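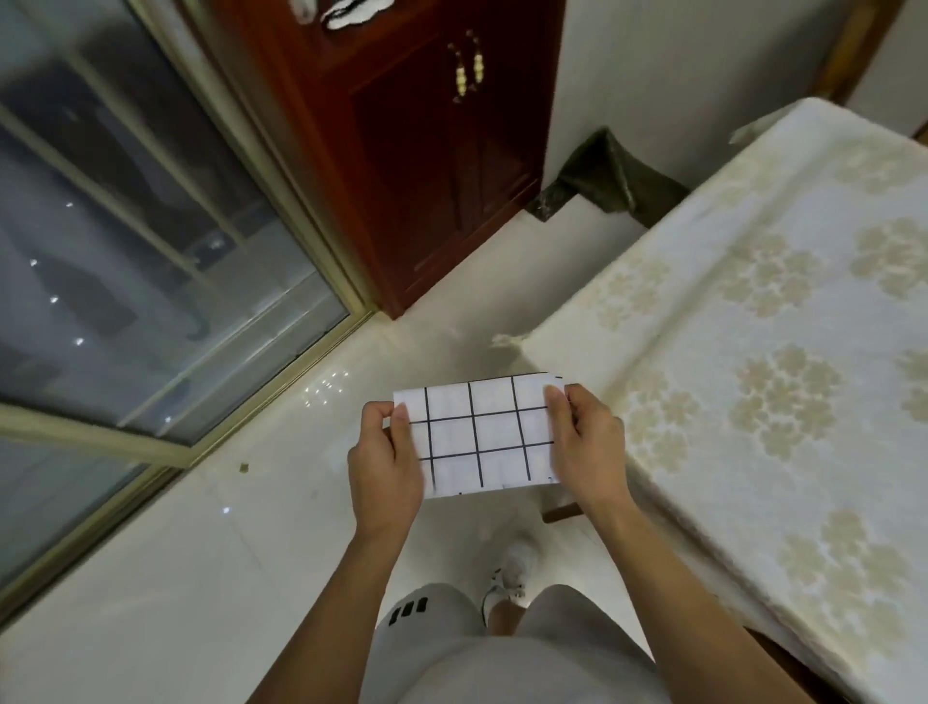 Clarndale Home Robotics Club – Member Help Board

Grid mapping fault: rover loses count of cells on hand-drawn sheet

Posted by bekent_user58
25th March

I have a Bekent tabletop rover with the Luso line sensor on the front. It is supposed to drive over a grid, count the lines it crosses and stop in the cell you tell it to. On the printed mat that came with it there is no problem. I wanted a smaller test sheet, so I drew one with black marker on white paper. Now it miscounts nearly every run. Last night it went straight over the last line and off the end of the sheet, and it kept driving across the floor until it hit a table leg. The log shows error 552 right before that. The firmware is up to date and I did the sensor calibration twice. Is the sensor bad?

tilefloor
I doubt it, if the printed mat still works. Look at the sheet first. Some of your lines run on past the cells, and there are short dashes near the edges. The Luso reads any dark mark as a line, so a dash in the wrong spot adds one to the count. The lines are also a bit uneven, and a thin stretch may not register at all. Redraw it with a ruler.

The paper curls at the corners too. Tape it down flat. A raised corner changes the distance to the sensor and you get a weak reading there.

Error 552 on mine meant "edge not found." The rover expects a solid border and yours runs out to bare paper in places. Draw a closed border all the way around.

yeh_board_owner
Had the same thing in August with a Yeh controller. Threshold was at 3000, lowered it, fine after that. Don't know if Bekent uses the same scale.

rangecheck9
The drawing explains the bad count, but the rover should not keep driving after an error. In the settings under Motion there is an option called Stop on fault. Mine came switched off. Turn it on, then set a maximum travel distance a little longer than your sheet.

Also watch the surface. Glossy white tile throws light back at the sensor and it can look the same as the paper, so the rover can't tell it has left the sheet. I put a dark mat under mine. Until you have all that sorted out, run it at the lowest speed and keep a hand near the power switch.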